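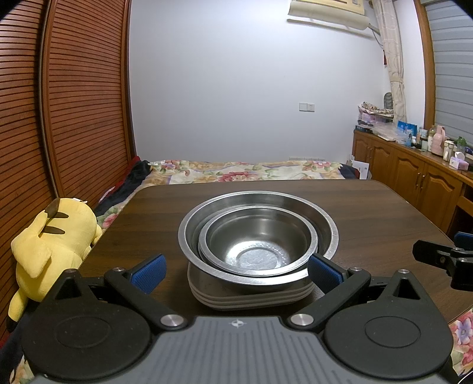 Stacked metal bowls on a wooden table, bedroom setting.

Grollimside Household Stacks
Data card, release 3

Summary

Grollimside is a set of 2,217 still pictures of household items in stacks and nests: bowls, plates, baskets, folded linen, storage tins. All of them were taken in rooms where people live. The set is meant for work on nested and partly hidden objects, where the inner or lower items show only as a rim or a band.

Bowls are the largest group. They are also the hardest to label, for reasons given under Known problems.

Contents

images/ stills, one folder per home
labels/ one text file per still, same base name
rooms.csv room type and main support surface
splits/ train and test lists
CHANGES release notes

The test list holds 400 stills. No home appears in both lists.

Label fields

item: the general class (bowl, plate, basket, linen, tin, other)
material: metal, glass, ceramic, plastic, cloth, unknown
relation: nested, stacked, leaning, alone
visible_min: lowest number of items that the visible rims and edges support
support: table, counter, shelf, floor, bed
room: bedroom, kitchen, hall, other
nearby: free text, other objects close to the stack

Example record for the still at the top of this card

item: bowl
material: metal
relation: nested
visible_min: 3
support: table
room: bedroom
nearby: yellow plush Pikachu toy at table edge

The outer bowl is a wide basin with a rolled rim. The smaller bowl inside it has a hammered circular bottom. Anything under the basin is known only from its layered rims, so visible_min is a lower bound and must not be read as a total.

Labeling rules

1. Label the stack as it stands. Do not guess at items that leave no visible edge.
2. Use "nested" when one item sits inside another, even if the stack also rests on further items.
3. Enter the surface directly under the stack as support. A table in front of a bed is still "table".
4. Enter soft toys, remote controls, keys and similar things under nearby. They do not get a record of their own.
5. Bedspreads and blankets count as linen only when they are the subject of the still. A made bed behind a table is background.

Known problems

Polished bowls reflect light from the room, and bright patches were sometimes taken for a second rim. Rónán Ó Súilleabháin rechecked the metal bowl records for this release; glass bowls have not been rechecked.

Lens curvature bends straight table fronts and wardrobe doors. The stills are not corrected. Do not take sizes from them.

Room type is uneven. Kitchens dominate, and hall stills are too few for a separate score.

Changes since release 2

- "count" renamed to "visible_min"
- "leaning" added to relation
- duplicate stills removed from the Borkowska folders
- spelling of material values made uniform

Maintainers

Philomena Ní Chonaill (labels), Wondimu Moges (splits and scripts). Send corrections with the base name of the still and the field concerned. The next release is planned for November.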